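3.2 箱と収納物

本節では、収納課題で用いた箱の形状と、そこに収める品の組み合わせについて述べる。対象としたのは、小型の周辺機器とケーブル類を一つの浅い箱にまとめる作業である。机上には緑色の布を敷き、箱はその中央付近に置いた。箱の外観と内部を図2に示す。
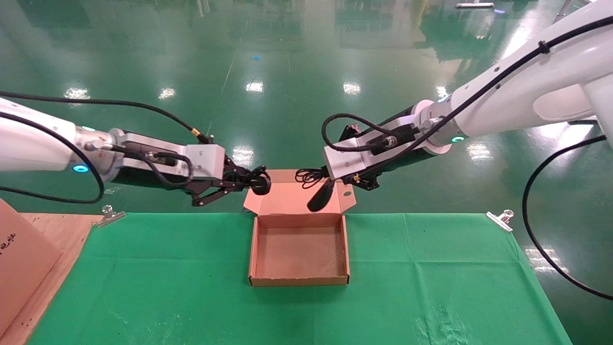
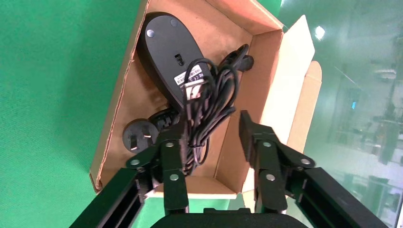

図2 収納課題に用いた段ボール箱。上：緑色の布の上で蓋を開いた空の箱。下：裏返しのマウスとケーブル類が入った箱の内部。

箱は段ボール製の浅い角形で、蓋は奥の辺に沿って立ち上がる。蓋の左右には差し込み片があり、開いた状態では両側へ広がる。内部に仕切りや緩衝材は設けていない。仕切りのある箱では品ごとの位置がほぼ決まってしまい、置き方の違いが観察しにくいためである。予備検討では仕切り付きの箱も試したが、ケーブルが仕切りをまたいで浮き上がり、蓋を閉じる際に押し戻す手間が増えたため採用しなかった。

収納物は、剛体とみなせる品と、形の定まらない品とに分けて扱う。前者の代表がマウスである。図2下では、マウスは底面を上に向けて置かれ、滑走用のパッド、センサーの開口部、製品ラベルが見える。この向きでは丸みのある上面が箱の底に接するため、平らな面を下にした場合に比べて据わりが悪い。一方で、底面の上にケーブルの束を載せやすい。課題ではマウスの向きを指定せず、表裏のいずれも可とした。

後者にあたるのがケーブルである。図2下のケーブルは黒色で、緩い輪をなしてマウスの下半分に重なっている。輪の間からはUSBコネクタが出ており、左手前には2本の金属端子をもつ電源プラグがある。端子は斜めに向いた平形で、付け根のコード保護部には細かな溝がある。ケーブル本体は軽く押さえれば低くなるが、プラグや保護部は曲がりにくく、向きによっては箱の縁より高くなる。このため、収納後の高さを決めるのは輪の大きさよりも、こうした硬い部分の置き方である場合が多い。

束ね方については、結束バンドや面ファスナーを使わないこととした。固定した束は取り扱いが容易になるが、家庭や事務所で保管されているケーブルは固定されていないものが多く、実際の片付けの条件から離れる。長さが600 mmを超えるケーブルは輪にしてから箱に入れ、それより短いものは折り返すだけでもよい。輪の直径は定めない。ただし、輪の一部が箱の外に垂れた状態は収納の完了と認めない。

完了の判定は次の2点による。第一に、すべての品が箱の内側にあり、壁や差し込み片に挟まれていないこと。第二に、蓋を下ろしたとき、差し込み片が箱の内側に入り、蓋の前縁が手前の壁に届くことである。蓋がわずかに浮く程度は許容し、浮きが5 mm以上のものは未完了とした。品の並びの美しさは評価に含めない。

この基準はHidwoodにおける備品整理の手順をもとに、Vinczeが草案を作成し、EnacheとTănaseが修正した。手順書の原文では、プラグの金属端子が他の品の表面に触れないように置くことも求めている。傷を避けるための規定であるが、浅い箱では満たせない配置が多く、本研究では判定項目から外し、触れていた場合に備考として記録するにとどめた。

収納物の組み合わせは計13通りを用意した。図2下のようにマウスと複数のケーブルを含むもののほか、ケーブルのみの組み合わせも含む。各組の内訳と箱の内寸は付録Bに示す。箱は繰り返しの開閉によって蓋の折り目が柔らかくなり、手を離しても蓋が立ったままになりにくい。折り目に裂けが生じた箱は同じ寸法の新しいものに交換し、交換の時期を作業記録に残した。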